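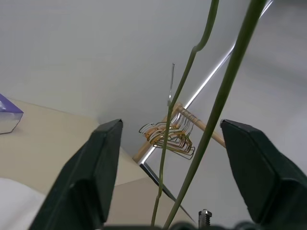
Budgeting for a second arm cell: spare fingers, wrist camera, props

Posted by Evanthia Balaskas, May 2022

We have one tabletop arm with a two-finger gripper and a wrist camera. It handles small household items: hangers on a miniature wooden rack, cloth, and similar. I have to submit a budget for a second cell at our Standthorpe site and would like a check on the line items before it goes in.

Current list:

Arm and controller, same model as the first
Gripper, two-finger
2 sets of spare fingers
Wrist camera and cable
Table, wall panels, lighting
Props, 200 dollars

The first cell went over budget in April, mostly on cables and finger replacements. My questions are whether two spare sets are enough for a year, and whether the prop line is realistic. Thin wire hangers are the main object, and the fingers we use are broad for that work. I can't tell if I should be pricing a second finger shape now or leaving it for later.

Nektarios Stergiou

Price the second finger shape now. If it goes in later it is a separate purchase order, and in most places that means another round of approval.

Broad faceted fingers are fine for cloth and for boxes. For wire you want a narrow tip or a shallow groove across the contact face. If your fingers are printed, the cost per set is small and the real cost is the time to refit and recalibrate. Put in hours for that. We logged 81 finger changes on one cell before anyone thought to give the work its own line, and the technician's time came to more than the parts.

Two spare sets per shape is reasonable. Check that the mounting screws are included. Ours came from Ziltari without them and the thread was not one we stocked.

Other things missing from your list:

Spare wrist camera cable. It flexes with every move and should be treated as a consumable.
Mounting hardware for the arm base
Shipping and import charges, if any
Emergency stop, if it is not bundled with the controller
Service contract, or a reserve in place of one

Leave the lighting where it is. Bare wire reflects, and a cheap diffuser is easier to defend than a better camera.

Fiona MacAulay

200 for props is ok if you buy small stuff. get duplicates of everything, hangers bend. we use a Hoani gripper and it has been fine, no idea what they cost now.

Tadeo Navarrete

Agree with Nektarios on most of it. One difference: I would not buy the same arm by default. Get a current quote with the lead time in writing, then compare it with one other supplier. Draditz quoted us a shorter lead time, but their controller needed a different software license, and that was an annual charge. Matching the first cell does let you share spares, so with identical arms you could hold one pool of fingers and cables for both and cut the spares line a little. Ask finance whether the license counts as equipment or operating cost. Ours had to be moved after submission.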